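Filed under: Home, Laundry, Water

Hard water and cotton, part two

The first post in this series covered the test strips and why I stopped trusting them. I have since bought a drop titration kit, and the kitchen tap in Drendarside reads 18 grains per gallon. The strips had said "hard," which covers everything from 7 grains up and is no help when setting a detergent dose.

Calcium and magnesium do two separate things in a wash. They tie up part of the surfactant before it reaches any soil, and they combine with soap or with carbonate builders to form solids that settle in the weave. The first effect is corrected by adding more detergent. The second gets worse if the detergent is a washing soda recipe, as mine was for three years. The cloth goes stiff and takes on a gray cast, and cotton shows it sooner than polyester does.
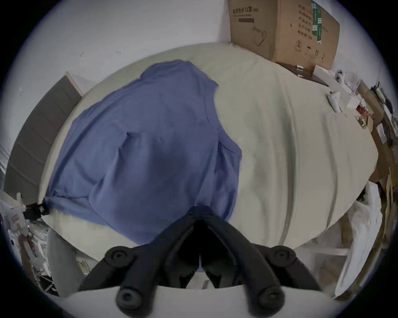
Washing soda softens water by precipitating the calcium as carbonate. In a large tub with a long rinse most of that leaves with the drain water. In a front loader on a short cycle a good part of it stays. I had been treating the stiffness as a drying problem and had changed the line, the spin speed and the time of day before I looked at the water.

Vaida Kļaviņa, who read the first post, wrote to suggest a non-precipitating builder. These hold the calcium in solution so that it rinses out. Sodium citrate is the easy one to buy. It is weaker than the phosphates people remember from older powders, and its grip on calcium drops off in hot water, so the dose has to go up on a hot cycle. I settled on three tablespoons for a full load at 105°F and left the detergent at the amount printed for soft water.

Method, for anyone repeating this:

1. Strip the existing deposits first. I used citric acid in a bucket, cool water, one hour, then two plain rinses. Do not combine it with bleach.
2. Wash with citrate and detergent together. Put the citrate in the drum, under the load. In the drawer it cakes.
3. Add one extra rinse.
4. Dry the same way each time, or the comparison means nothing.

I kept two sets of sheets on separate schedules through June, one on the old recipe and one on the new. Both sets came from the same Trolletti pack and had been through the same number of washes to start with. I weighed a pillowcase from each after a full day in the same closet. The old-recipe case gained weight over the month. The citrate case stayed within the error of the scale. One pillowcase per arm is a poor sample, and I would not publish it anywhere but on this page.
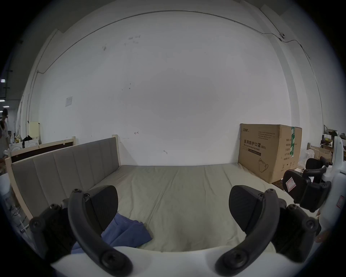

Fitted sheet, on the bed.

Feel is harder to report. The citrate set folds with less resistance and the hems lie flat. Absorbency is easier: a drop of water placed on the old-recipe pillowcase sat for a few seconds before it spread, and on the other it went in at once.

On cost, the citrate works out higher per load than washing soda. A salt-based softener for the whole house would remove the question, and Amissah quoted me $1,887 installed. I rent, so that is not under discussion. A friend in Bovside has one and still runs an extra rinse, as soft water makes excess detergent slow to clear.

Remaining problem: the rubber door seal. It had a chalky ring that citric acid took off in one pass, and the ring has started to come back, fainter. I suspect the cold fill at the end of the cycle, which gets no citrate at all. The next post will cover dosing the final rinse and whether the softener compartment siphons properly with a thin liquid in it. Mine may not.

14 shares | 3 comments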